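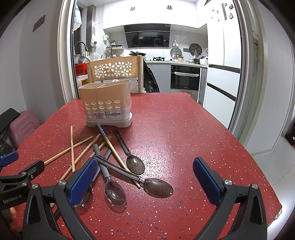 Angus Sutcliffe plans his family's summer trips in a spreadsheet, and has kept every version. The first covers a July in which he, his wife and two children drove 1705 kilometres with a tent trailer. The latest has a separate tab for ferry check-in times.

"The mistake in the first year was the daily distance," he says. "I had one leg of 498 kilometres. With children under six that is a full day and part of the evening, and you arrive at a campsite after reception has shut."

He now sets a limit of three hours' driving before lunch and one after it. Stops are fixed in advance and each has a second choice within 20 minutes. Fuel is bought the evening before a long leg.

Music is handled the same way. Each passenger gets an hour in turn, and the driver has no veto. His daughter's hour was, for two summers, a single album. "I know the running order. I could give you the track lengths."

Sutcliffe grew up with the other sort of holiday. His parents went to the same rented house every year, with one route and one lunch stop, and he remembers the back seat better than the beach — the vinyl, the road atlas, a tin of travel sweets with the powder left in the bottom.

Asked whether he would go back to one fixed place, he says the family has discussed it. The children, now 11 and 14, want to repeat last year's lake. He has priced it at 2000 pounds for a fortnight, including the crossing.

"The tent trailer needs a new wheel bearing first," he says. "I have a quote for that as well."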